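Rarus Handheld Gripper Pair

The Rarus pair records two-handed manipulation without a robot on site. An operator holds one gripper in each hand and does the task directly. Marker cubes on the grippers give the pose of each hand, and the recordings train a policy that later runs on a two-arm station.

In the Clurano trials, led by Kelechi Isah, a policy trained on 200 demonstrations of soft-object handling was compared with one trained on 100. The larger set gave fewer dropped objects. Gains on rigid parts were small.

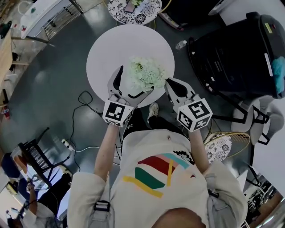
Can the grippers be used without the head camera?
Only for jaw width logging. Hand pose is computed from the head view, so a session recorded without it can't be used for training.

Each gripper weighs 735 g. Keep at least one cube face in view during a grasp; gaps of over 8 frames are dropped at export. Jaw linings are sold in pairs. Recalibrate after replacing a cube or a lining.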